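Section 6. Washing printed and coated outerwear

The Plekska washer has a program marked Outerwear. Treat the name with some suspicion. It is a gentle cycle with an extra rinse, and it will not rescue a jacket that has been washed badly for two years. Read the care label first. If the label and this guide disagree, go with the label.

Before you start

1. Empty every pocket. Tissues are the usual culprit.
2. Close zippers, snaps and hook tape. Open hook tape will chew up a knit cuff in one cycle.
3. Turn printed items inside out.
4. Check the detergent drawer for old softener and rinse it out. Softener clogs coated fabric, whatever the bottle says about being safe for sportswear.

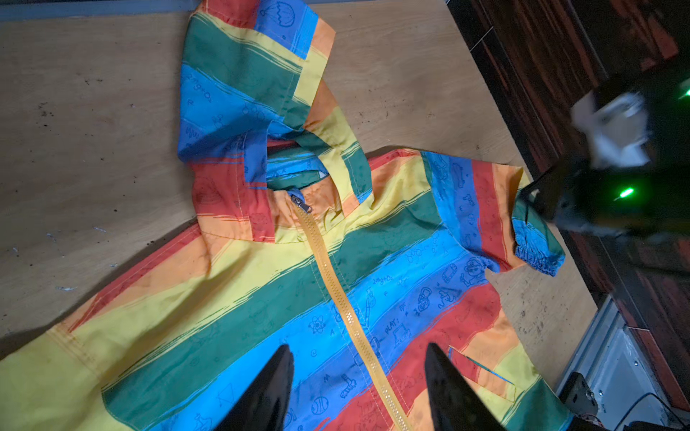 Fig. 6. Child's hooded jacket with an all-over print, laid out flat.

Running the program

5. Load the drum no more than half full. The door sticker says "full load" for this program. We have tried it and the middle of the load comes out with soap in it.
6. Use liquid detergent, half the normal dose. Powder leaves streaks on dark colors.
7. Turn the dial to Outerwear and pick Cold or Warm. Hot can be selected but we see no reason to.
8. Leave Spin on Low. High spin puts creases in a coating, and some of them stay.
9. Press Start. If the display shows 923, the door is not latched. Open it, close it firmly and press Start again.

NOTE – The "Eco" button can be used with this program. It makes the cycle longer. Whether it saves you anything on a small load is open to question.

CAUTION – Do not wash waxed cotton or leather trim on any program.

Drying

10. Shake the item out and hang it by the loop or over a wide hanger, away from direct sun.
11. Tumble dry only if the label allows it, on Low. Take it out while the cuffs are still slightly damp.
12. Reproofing sprays go on after washing. Test a hidden spot, and don't expect the result to last as long as the can claims.

Text revised 26/10/2026

Comments (3)

Kgomotso Van der Merwe
Step 5 is right. I went by the sticker in April and had to rinse everything again. Is there a corrected sticker?

Periklis Kalogeropoulos
Got 923 with the door shut tight. Wiped the latch and it cleared, might be worth adding.

dikdale_laundry
Cold doesn't shift collar grease, sorry. Warm or don't bother.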